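# Shoe handling study: progress note for April

We are glad to report a busy and mostly cheerful stretch at Drurnwood. As you will remember, the question you kindly agreed to fund is whether a policy trained on wrist and fixed views together copes better with soft footwear than one trained on the wrist view alone.

## What we have done

- Recorded 61 fresh demonstrations with slide sandals on the wooden table, to add to the 48 from last term.
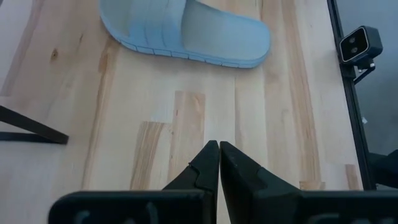
The fresh set covers many more starting angles, a gap the Skirdale team had very fairly pointed out to us.

- Started on the harder layout, with a low shelf, tyres on top and a pair of grey slides underneath. Motion blur in the fixed view is still a nuisance when the arm travels quickly, and we may have to slow it down a little.

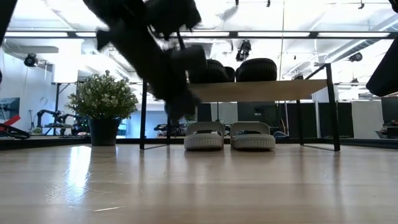
## What we have found

Over 15 trials each, the two-view policy placed the shoe correctly 11 times and the wrist-only policy six. It is a small sample and we would rather not make too much of it, but we were pleased all the same.

Dark rubber remains the awkward case. The ribbed soles confuse our edge estimates, more so when one black item rests on another.

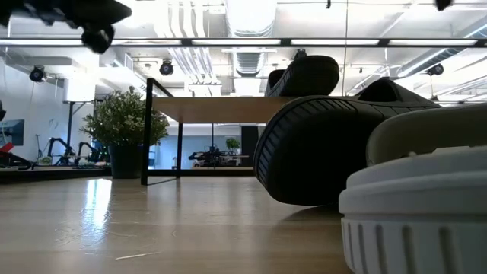

We have asked Ferrand for the use of their labelling tool, and hope to have the black items relabelled before the Plostcombe visit. Spending is in line with the plan, and we should be very happy to show you the trials running whenever you are passing.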